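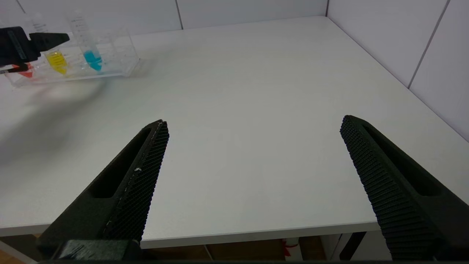

Week 6 handout: Remakes, remasters, and who does the work

Bring this on Thursday, ideally with coffee stains from having read it.

Some vocabulary first, as the last set of papers used all three words interchangeably. A port moves a game to new hardware. A remaster keeps the old code and cleans up the art. A remake throws out most of both and keeps the name, the name being the part people pay for.

Case 1: Mollitz

Mollitz came out on a console you now find at yard sales. The publisher, Altel, still owned the rights but had lost the source code – this happens far more than you would hope. Altel hired an outside studio, Marinho, with a team of 30, and handed over a retail disc and its best wishes.

Marinho had 300 rooms to rebuild. It matched the original jump height exactly, then found that on a modern TV with less input lag the jump felt wrong. The fix was to make it slightly incorrect. Fans praised how faithful it was.

Case 2: Mutitz

Color was the big fight on Mutitz, a puzzle game about mixing potions. The old version used a palette picked for fuzzy tube televisions, and on a sharp screen half the potions looked like the same soup. Look at the clear plastic rack with its colored liquids and think about how you would draw that for a player who has to pick the right one in a hurry. Altel wanted the original values kept. Marinho wanted outlines and labels. They shipped both, behind a menu option, and the default setting took longer to agree on than the potions did.

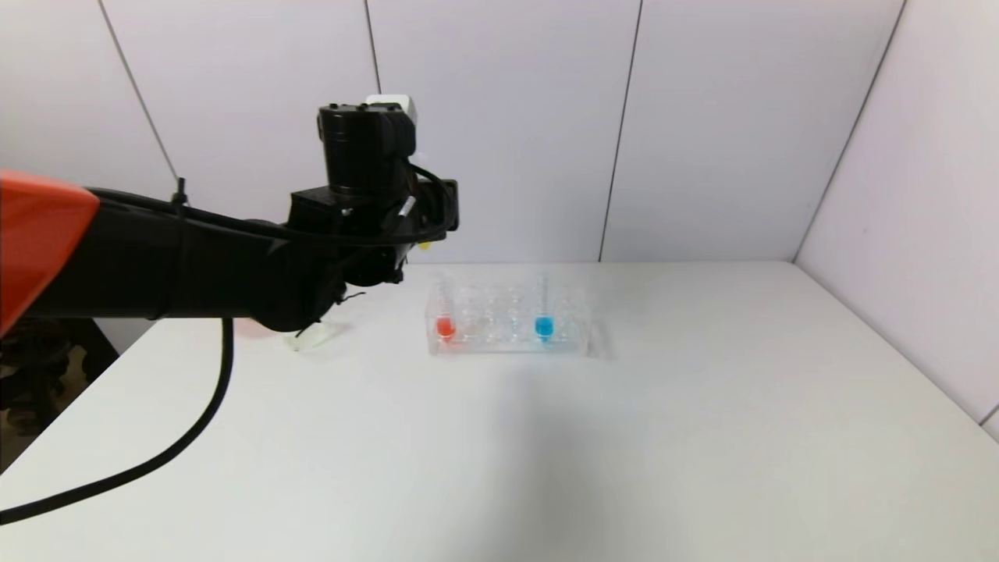
Budget is where outside studios get squeezed. Marinho was paid per milestone, and a milestone is whatever the contract says it is. Mutitz had 70 of them. If you ever sign one of these, read the definition of "complete" twice. For something to practice on, borrow the clear rack again: the colored liquids in it would be one line in an asset list, and "transparent container, with contents" can eat a week of an artist's life once reflections come up.

For Thursday

Write 400 words on one change you would make to a game you love, and who would be angry about it. "Everyone" is not an answer. Late papers go in the box by the door, where I will get to them eventually.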